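# The gripper arm in bay two: where the build stands
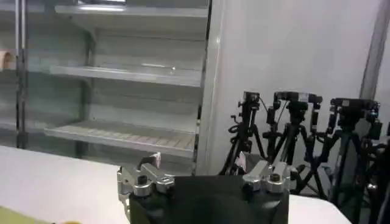

Tuhumury Workshop Newsletter, No. 40

Members who come in by the side door have been asking what the arm in bay two is for and when they can try it. Retno Rahman and I have been building it since last spring, mostly in the evenings, and enough of it works now to be worth writing up. I'll go through the hand first, then the wrist camera, then the shelf work, and finish with what we still need.

## The hand

The gripper has two finger assemblies, one on each side of a matte black body. The body is the one part we bought finished. It came to us secondhand from Donico when they closed their small bench automation line, and it arrived with the fingers missing and a bent mounting plate. Retno straightened the plate on the arbor press. It took her two tries, and there is still a slight bow in it that we shimmed out.

The fingers are our own. The brackets are aluminum, cut on the workshop bandsaw, cleaned up on the mill and polished on the bench wheel. We used round knurled fasteners at the joints we expect to adjust and ordinary bolts everywhere else. The first set had ordinary bolts all over, and every change to the finger angle meant finding the right hex key, which was usually in someone else's toolbox. With the knurled ones you can back off a joint by hand, move it, and tighten it again.

Polishing was a choice we are still arguing about. The polished faces are easy to wipe down and don't leave gray marks on packaging. They also throw bright highlights under the ceiling lights, and the wrist camera picks those up. Retno would like to bead blast the inside faces and leave the outside alone. I would rather turn down the camera exposure and see how far that gets us. We have agreed to try exposure first. It costs nothing.

The finger joints had play in them until November. You could hold the body still and rock the fingertips with your thumb. Most of it came from the holes, which I had drilled by eye on the first two brackets and then copied to the rest. I made a drilling jig out of scrap bar, redid all the brackets, and pressed in bronze bushings at the main pivots. The rocking is nearly gone. If anyone wants the jig for a similar job, it is in the second drawer under the drill press, marked with my initials. Please put it back.

## The wrist camera

There is a small camera mounted at the wrist, looking out over the hand. The picture with this item came from it. The view takes in both fingers, which matters to us more than a wide view of the room would. When a grip goes wrong we want to see which finger touched first.

The position is a compromise. Farther forward, the fingers got out of the picture. Farther back, the black body took up most of it. Where it is now, the body still covers the middle of the bottom edge, and anything directly under the wrist is hidden. So far we have handled that by approaching at a slant, so the camera gets a look at the target before the body covers it.

The camera mount is on its fourth version. The first was printed and flexed when the arm stopped. The second was printed thicker and flexed less. The third was a bent piece of aluminum that held steady but sat crooked, and all our measurements were off to one side until Retno checked it with a square. The current one is machined from a solid block. It is heavier than we wanted, but we have not had to touch it since it went on.

Cable routing gave us more trouble than the mount. The camera cable has to pass three joints, and every time the wrist rolled all the way over, the connector worked itself loose. We now have a strain relief at the elbow and a slack loop just before the wrist. If you make one change to a project like this before you need to, add the strain relief.

## The display case

We wanted a task with fixed shelves at different heights, and the refrigerated display case does that well. The top shelf sits close under the light fixture, the middle one has a front lip, and the bottom one is lined with a slatted tray. Each asks something different of the arm.

The middle shelf is the easiest to reach, and it is where we start every new program. The lip is the thing to watch. If the fingers come in low, they catch it. We added a step to the program that stops short of the shelf, raises the wrist a little, and only then goes in. It makes the motion look hesitant, and a few people have commented on that. It stays.

The top shelf is awkward because of the light. The camera adjusts for the bright fixture and everything lower down goes dark. Locking the exposure helps on that shelf and hurts on the bottom one, so we now switch settings between shelves. Tirta Wibisono wrote that part of the software and has promised to add comments to it.

The bottom shelf has the slats. A flat box sits on them without any trouble. Anything with a narrow base wants to settle into a gap, and it can be leaning by the time the fingers let go. We are trying a slower release, with the fingers opening a small amount, waiting, and then opening the rest of the way. Results so far are mixed, and I don't want to say more until we have run it properly.

Glass has been its own subject. The door reflects the ceiling lights, and early on the software would sometimes decide that a reflection was an object to be picked up. Tirta's fix was to teach it where the door is and have it ignore anything in that strip. That works as long as the case doesn't move. There are now tape marks on the floor by the feet of the case. Please don't lean on it, and please don't peel the tape.

## White tables and tripods

The white tabletops give us a plain background and a flat surface to set things down on. We tried the work first on the old oak bench, and the grain and the saw marks confused the edge detection. If you borrow a table from bay two, wipe it before you bring it back. Pencil lines show up more than you would think, and so does glue.

The tripods by the white wall hold the outside cameras. They watch the arm from the side while the wrist camera watches the fingers, and Tirta lines up the recordings afterward. We leave them set up between sessions because it takes a long time to get them level again. There are a lot of legs close together and cables running between them, so please go around by the other aisle when you carry stock through. A length of pipe over the shoulder is the worst thing to bring past them.

I know the cables are untidy. A proper cable tray is on the list, and the one we had in mind from Plileo turned out to be too shallow for the number of wires we have.

## Running costs

We were asked at the last open evening what this has cost. The total to date is $1,394, counting the gripper body, the motors, bearings, aluminum, wire and two of the cameras. It doesn't count Retno's own tools, or the tripods, which are on loan from Tirta. Of the total, the most annoying item was a motor driver that I wired backward. The replacement is on my own account.

Shop time has been booked through the normal sheet. We have kept off the mill during the hours set aside for the beginners' group and will keep doing that.

## What comes next

Skosuddale has offered us a box of returned packaging to practice on, all different sizes, and we plan to start on it in February. Until then we are staying with plain cartons. The goal for the next stretch is a full cycle: take a carton from the table, place it on a chosen shelf, bring it back. We can do each half of that now. Joining them has shown up a timing problem at the elbow — it arrives late after a long reach, and the fingers start to close before the arm has settled.

We could use the following:

- Soft rubber or urethane sheet for fingertip pads, 9 mm or thinner
- M4 knurled thumb screws, any length
- A spare bench power supply with a working current limit
- Someone patient with a label maker for the cable ends

Anyone who wants to drive the arm needs a short walk-through with Retno or me beforehand. It covers the stop button, where to stand, and how to power down without dropping the wrist. It takes 40 minutes. We can fit two people at a time, and there is a sign-up page on the clipboard inside the bay two cabinet.

The drawings for the finger brackets are in the shared folder under "hand." The ones marked "old" have the wrong hole spacing, so leave those alone.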